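Setting Up Round-Up Giving at the Register
Murnon Register Guide, Section 5
4 min read
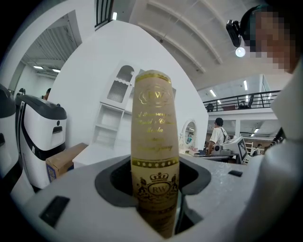

Round-up giving adds the spare change on a sale to a cause your store has picked. Before you switch it on, decide which items count. The setup screen offers "All items," and we suggest you don't take it. Gift cards, lottery and money orders get swept in, and you will be refunding pennies for weeks. Build a short list first and test it with one product you know well, something with a plain shelf price. A cream tube with gold script and a crest on it will do as well as a can of soup, as long as it has its own item number in your catalog. Fancy printing on a package is not an item number.

Before you start

You need a manager login, the cause's payee number from Prorine, and a written agreement with the cause. The software will let you skip the agreement. Don't.

Steps

1. Open Manager > Giving > New Cause.
2. Type the name of the cause the way it appears on the agreement. It prints on every receipt.
3. Enter the Prorine payee number and press Verify. A green check means the number exists. It does not mean the number belongs to your cause, so read the name that comes back.
4. Under Items, choose Selected and add your list. The limit is 500 items per cause.
5. Set the daily cap. The factory setting is 55 dollars, which a busy store can reach before lunch. Once the cap is reached, the prompt stops showing and the cashier gets no warning.
6. Set Prompt to Ask Customer. The other choice, Assume Yes, raises more money on paper and brings more people back to the counter with a receipt in hand.
7. Press Save, then restart each register. The screen says a restart is optional. On Ghoneim card readers the prompt won't appear without one.

Test sale

Ring up your test product, accept the round-up, and check that the gift has its own line on the receipt. Void the sale. Then open the Giving report and make sure the gift was voided too. If it is still there, enter adjustment code 3433 and run the report again.

CAUTION: Do not turn on "Match Gifts" to see what it does. It commits store money as soon as you save.

NOTE: The "Estimated Impact" figure on the Giving page is a projection. It counts customers who haven't shopped yet. Use the month-end report from Hutadport when you tell anyone what was raised.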